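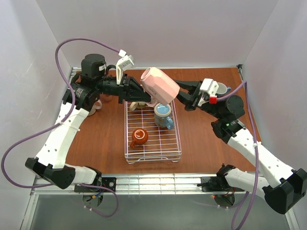
Does CPP stop coming off my pay once I hit the max?

Home | Forums | Pensions | Tax | Log in

Leonora Tolentino
I switched jobs in April, from Partington to Siltham, and the new place started my CPP from zero! I'd already paid in $1,685. Do I just lose the extra?

Angus MacLeish
Nope, you get it back. Each employer has to deduct as if you're new, and the overpayment gets sorted on your tax return. I got $456 back that way. 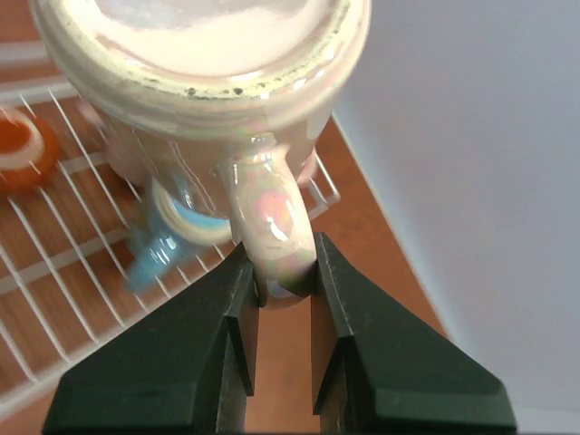
Keep both T4s handy, and check the pension boxes on each one before you file (mine had a typo, grr).

Rommel Tagle
ask payroll maybe?

Comments

Erlinda Tagle: Same thing happened to me, got $200 back.

Tarek Darwish: Thanks Angus, very clear!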